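Recount threshold in a district council by-election?

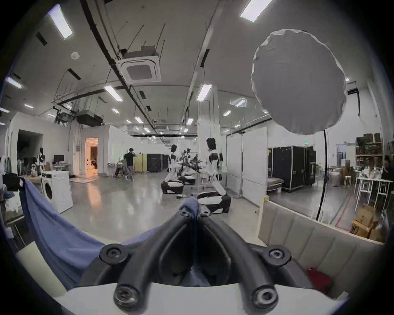
The Wamley ward count finished 15 votes apart, with 172 ballots set aside as doubtful. Can the losing side demand a recount after the result is declared? Posted 5 Apr 2021.

Sultach
Check your local election code first. In ours, the request must reach the returning officer before the declaration. After that the only route is a petition to the court, filed within 30 days. The margin has no bearing on the deadline – it only affects whether a judge takes interest.

brondo_ward
we had one in February and they just recounted it

Ayala
Ask for the doubtful ballot statement. It lists rejected papers by reason, such as no official mark or voter's intent unclear.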